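Okay, robotics class update thread, because three of you asked and my mom asked twice.

So I'm in the evening intro course at Clumville, the one Maribel Zapata teaches. Our team is me, Anselmo Ospina and Snežana Đorđević, and we named ourselves Skasten for reasons that made sense at midnight.

The project: teach an arm to pack and unpack a box of mixed groceries. We don't drive the arm with a joystick or anything. A person does the job by hand with a hand-held gripper, over and over, and the policy learns from those recordings. Every run we log is called a demo and I now say "demo" in my sleep.

Each team picks its own category. Team Arango took canned goods, which, fine, smart, a can is a can. We took snacks. I voted for snacks. I regret nothing (I regret a little).

Snack bags are so hard, you guys!! They're shiny, they squish, and if you grab one in the middle all the air runs to one end and it squirts out of the fingers. Anselmo started going for the sealed edge and his grabs got way cleaner, so that's our house rule now.

Maribel's target for the final is 80 clean demos per team. We have 36. A clean one means no drops, no bumping the box, and no stopping halfway to laugh at your teammate.

Snack box, two moments:

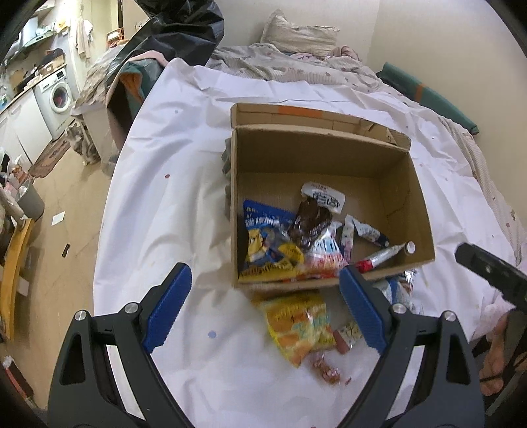
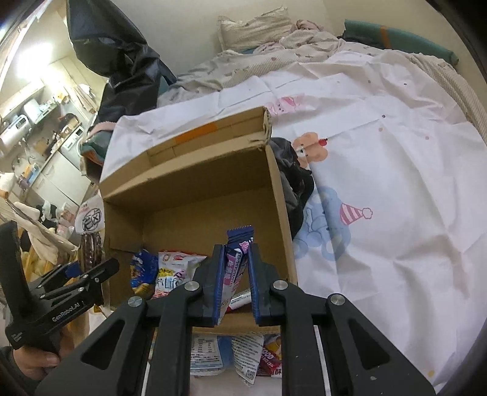 First one: fingers wide open, nothing in them. Second one: got the purple packet!

Other stuff we've learned, in no order:

Slow is good. I kept swooping in like a seagull and Snežana (correctly) made me redo 4 of mine.

Change the pile between runs. If the same bag is always on top, the arm learns "go to that spot" and then it's lost the second you move anything. Roxana Villanueva from last year's class warned us about this and we ignored her for a whole week. Sorry Roxana.

Small candy is its own sport. I'm lobbying to leave the tiny stuff for the end and Anselmo says that's cowardice.

First training run was... well. It went to the box! It hovered over the box! It closed on air and looked very proud of itself. Maribel says everybody's first one does that, and to come back with more data.

Next session we're splitting up the demos so no one's wrist gives out. If you've trained anything on soft packaging and have tips, my replies are open, especially about bags that are mostly air. Will post the next training run, good or bad.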